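ok so people keep asking me if robots can do the dishes yet. short thread, typing on my break

where chores start, pretty much – a block inside a taped square
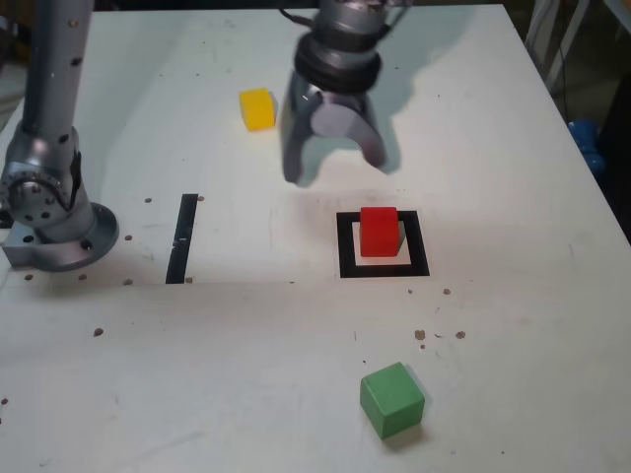 Can a machine tidy a kitchen by itself today?
Parts of one, slowly, if the stuff is always the same stuff.

Po-yen Mak timed me puting away 30 mugs at the shop. 2 minutes, and I was talking the whole time

tidying is picking a thing up 142 times and each time its a different thing

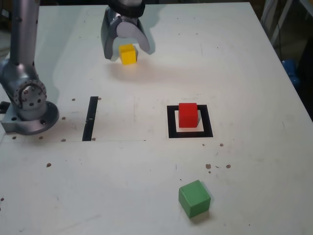

and mugs are the easy part. wet towels, bags, a lid that sticks – ask me again in 4 years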